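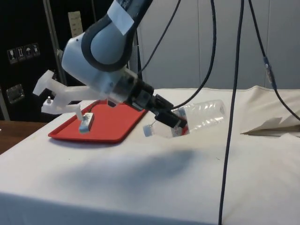

Last updated: 2026-04-09

Red Tray, Raised Rim (Pesik)

I bought two of these trays for my own bench before I ever put them in the shop, and I still reach for one most days! It's flat, it's red, the corners are rounded so they don't dig into your wrist, and the raised rim stops little parts from wandering off (I've crawled under enough tables, thanks). It's plastic with a glossy surface, so small white pieces show up really well on it.

I like mine set at an angle on the table, but that's just me. A damp cloth is all I use on it. Please don't put it in the oven – Birgit Pfeiffer tried, and we now have a very interesting red puddle in the back office.

Item no. 3249, sold singly. We have 47 on the shelf and the next delivery from Janotitz comes in August. Want a bigger batch? Write to Dilruba Haque and she'll sort you out.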